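짧은 소설 | 집과 방
2월 | 글 Yasmine Salem

브렐리스 언덕의 집은 방이 세 개였고, 월세는 429였다. 중개소 프레무나리의 직원은 열쇠를 두 번 돌려야 문이 열린다고 했다. 나는 저녁 여섯 시에 혼자 그 집을 다시 보러 갔다.

부엌 창으로 철길이 보였다. 욕실 타일은 한 줄만 색이 달랐다. 안방 벽에는 못이 하나 박혀 있었고 그 둘레로 벽지가 누렇게 바래 있었다. 전에 살던 사람이 달력을 걸었던 모양이었다. 나는 못을 뽑지 않고 두었다.

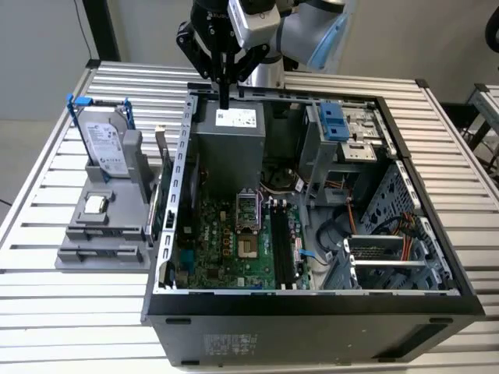

그 집은 겨울에 작은방을 못 쓴다고 페리가 말했다. 북쪽 벽에 물이 맺혀서 자기는 30일 만에 침대를 거실로 옮겼다는 것이었다. 그래도 월세는 한 번도 깎아 주지 않더라고 했다.

나는 전화를 끊고 작은방으로 가서 벽에 손을 대 보았다. 차가웠지만 젖어 있지는 않았다. 구석에 서랍장 하나가 남아 있었다. 맨 아래 서랍에서 전기 요금 고지서와 열쇠가 나왔다. 고지서의 주소는 트루케로 길 39번지였다. 내가 서 있는 집은 100번지였다.

열쇠를 현관문에 꽂아 보니 들어갔다. 한 번만 돌렸는데 문이 잠겼다. 중개소에서 준 열쇠로는 두 번을 돌려야 했다.

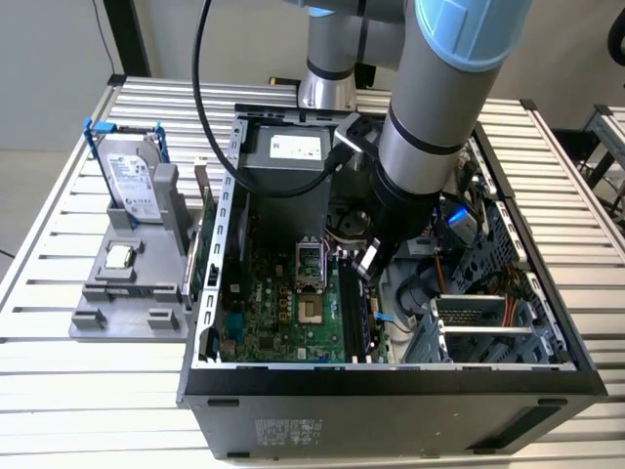

나는 두 열쇠를 창턱에 나란히 놓았다. 톱니 모양은 같았고 하나가 조금 더 닳아 있었다. 기차가 지나가자 유리가 떨렸다.

다음 날 아침 중개소에 가서 계약서에 서명했다. 직원이 받은 열쇠가 몇 개냐고 물었고, 나는 하나라고 대답했다. 직원은 서류에 그대로 적었다. 돌아오는 길에 트루케로 길로 꺾었다. 39번지에는 불이 켜져 있었고, 현관에 자전거가 세워져 있었다. 나는 주머니 속의 닳은 열쇠를 쥔 채 초인종을 눌렀다.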